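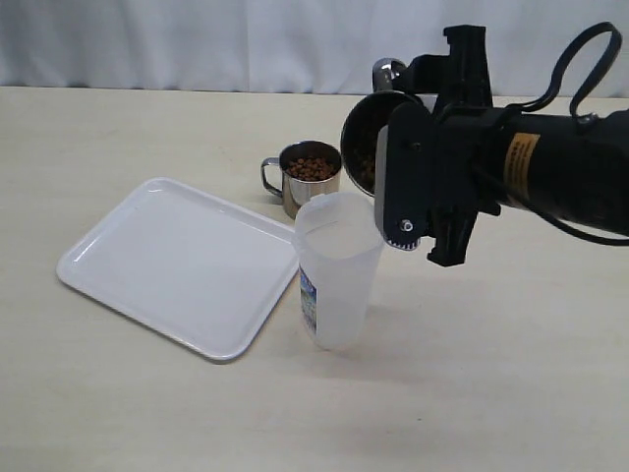 How old is the chapel at Pemcombe? Older than the date over its door, by a good two generations, and I have spent the whole of today finding out why.

16 Apr 2025

What a day! I am writing this at the kitchen table with my boots still on. I had always taken the carved date at face value, as everyone in the village does, and as the little printed history in the porch does too. But the stone only marks the year the front was rebuilt. The walls behind it, the back gallery and probably the floor belong to an earlier meeting house, and the proof has been sitting in the chest in the vestry all along, in the second account book, under a heap of old hymn sheets.

The book is a joy. The handwriting is small and brown and goes uphill. There are payments for lime, for candles, for "a man and his horse" (no name, poor fellow), and then, on a page by itself, the cost of taking down the old front "but leaving the sides as they stand". I read that line and said "Oh!" out loud to an empty chapel. After that I went and stood outside in the drizzle and looked at the corner where the front meets the north wall, and of course there is a joint in the stonework. I must have walked past it 1,000 times.

The congregation is harder to follow. The roll begins with 30 members, and for several pages they are the same few farm families marrying each other. Later a group walks over from Clirkomach every Sunday, having fallen out with their own minister over singing. I would love to know more about that quarrel. The book says only that they were "received gladly", and then the next entry is for extra benches, so they must have come in some strength.

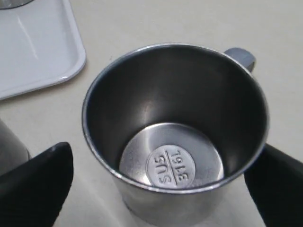
The communion things are my favourite part so far. For its first years the chapel owned no silver at all, and the book lists one pewter cup, lent by a farm and carried home again after each service. I like that very much. It makes me think of something closer to a plain steel mug with its squarish loop of a handle than to the tall engraved pair we bring out at Easter, and I suspect the early members would have been perfectly happy with one. The engraved pair came much later, as a gift, and there is half a page of fuss about where to keep them.

Then there is the bell, which is a puzzle. A loose letter tucked in the back says it was bought second-hand from a ship's chandler called Norðdahl, and gives the weight but no price. I had never heard of a chapel of ours having a bell. There is no tower, only the small stone hood on the gable that I had put down as decoration. Could a bell have hung there? I want to get up a ladder and look for wear in the stone, though I have promised at home to wait for dry weather.

I also need to go back to the papers at Nerkard, where the circuit records are kept. They have 3,000 sheets still unsorted, and I can't think of a nicer way to spend June. If the meeting house was licensed before the rebuilding, the licence ought to be in there somewhere, and that would give us a real first date for the new history.

To do: copy out the page about the front, properly this time, with the spellings left alone. Ask for the vestry key again. Measure the gallery. Find a better pencil – this one has gone through the paper twice.

Rain again now, and the soup is catching.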